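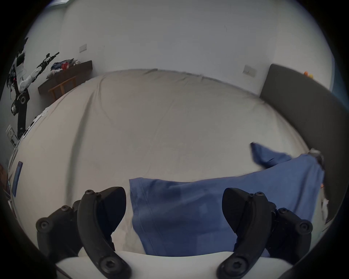
Reading a celebrity bio page: where the numbers come from

10/3/25

I maintain a small spreadsheet of biography pages for online video people. It has 72 rows. Each row is one page about one creator, and each column is one claim the page makes: birth date, height, net worth, partner, hometown. The purpose is to see which claims have a source and which were copied from another page of the same kind.

The row that takes up most of this post is Nkechi Obi, who runs the channel Maltard. She reviews old board games and does short sketches between the reviews. She is not very famous, and that makes her useful. With a big name there are too many pages copying each other to work out who went first. With her there are six, and I have read all of them.

Birth date

Four pages give a full date in May. Two give only the year. She has never stated the date on the channel as far as I can find. What she did say, in a video on a trading game called Treris, is that she got the game "for my birthday, in May." The oldest page went up after that video and gives the first of the month. My working theory is that the site's form required a day and the writer typed 1. The other three repeat it. One of them goes on to list her star sign and the personality traits that go with it, all resting on a digit somebody may have needed to get past a form.

Net worth

This is the column with the worst data. The formula on these sites seems to be total views multiplied by a fixed rate, with no allowance for when the views happened or whether the video carried ads. I tried to reproduce the figure on one page and got within a few dollars by using a single rate across the whole channel. The same page says she earns 2,000 dollars a month. A second page has 1,050. Neither shows its work, and the second has her income from a podcast called Cavalcanti, where she was a guest once.

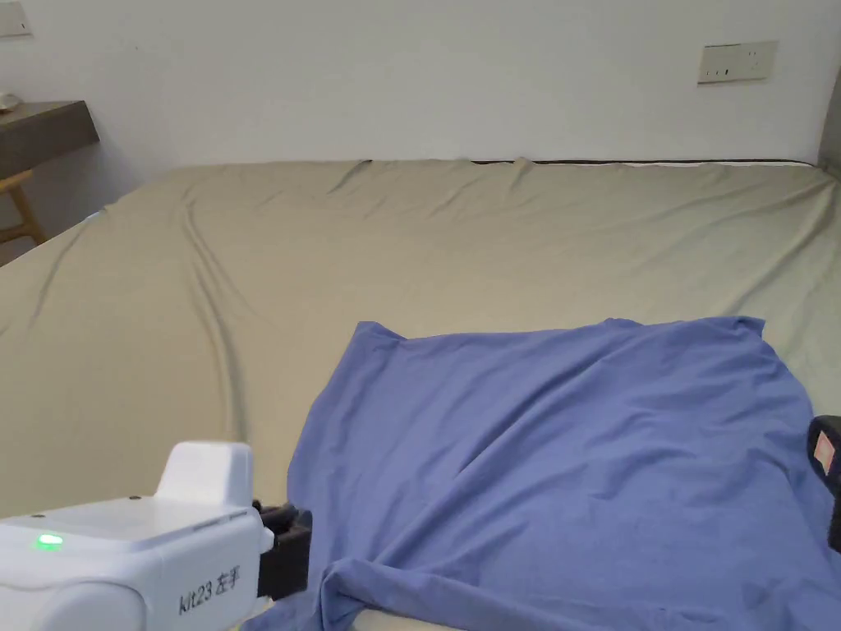
Height and the other physical claims are harder to trace, so I look for anything on the channel that could serve as a reference. Maltard is filmed sitting down, almost always from the chest up, behind a table. There is no doorway or standing shot in the videos I checked. Estimating length from a picture needs a known object lying in the same plane, and soft things are poor references. A blue cloth spread out on a bed, with a wavy top edge and wrinkles across it, could be measured twice and give two answers. Her table would do better, but I don't know the model. The pages all say 5 feet 6 inches anyway. I have marked it "no source."

Relationships

Two pages say she is single. One says she is dating her editor. The editor is credited as Nusarik, which is the name of an editing company with its own website and a contact form. I wrote to the author of that page through the comment box and have had no reply. The claim was still up when I checked this morning.

What I do with a row

Each claim gets one of four codes: stated by the person, stated by someone who would know, copied, or unknown. A claim repeated on six pages still counts as one claim if the wording matches. I check the wording by searching for an odd phrase. In this case it was "she spent her childhood in her childhood home," which appears word for word on three of the six.

Obi's row ends up with two claims coded as stated by the person, her first name and the month of her birth. I'll do the next batch once I have fixed the date column, which keeps turning partial dates into full ones.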